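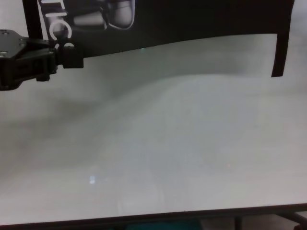 Notes on the second collection round
April 24, 2021

The February set was too clean. I had recorded every demonstration with the part already near the middle of the table, and the policy learned exactly that: go to the middle, close, lift. Moved towards a corner, the same part was missed by a few centimetres nearly every time. The training loss gave no hint of this.

For the second round I rewrote the plan. There are now 24 start positions, marked on a paper sheet that is laid down, used to place the part and then taken away before recording begins. Each position gets eight demonstrations, which makes 192 for one part. Between demonstrations the part is turned by hand to a new angle. I draw the order of positions at random at the start, as going row by row lets the light change along with the position.

The light matters more than I had allowed for. A white tabletop with a slight gloss picks up reflections and soft shadows, and the shadow under the gripper shifts with the arm. I considered a matt cover and decided against it. The table Gumadlow will use is also white, and a model trained on a flat grey sheet would have to learn the glare later anyway.

Recording is done with Plokum, which writes the camera stream and the joint values to one file per demonstration. The clocks drift. Over a long session I measured an offset of 2 frames between the picture and the finger position, enough to make the close command appear early. I now restart the recorder after every 16 demonstrations and check the offset on the first one of each block.

Failed grasps are kept, with a label. In February I deleted them, and lost the only recordings in which the arm had to back off and try again. Gama reads the label and can leave them out if asked. Files with dropped frames are still deleted.

Labelling takes longer than recording. Dobos marks the moment of contact from the motor current, but on thin parts it fires late, so I go through those by hand.

Still open: whether to record the empty table as a class of its own, and what the arm should do when it sees one. At present it reaches for the glare.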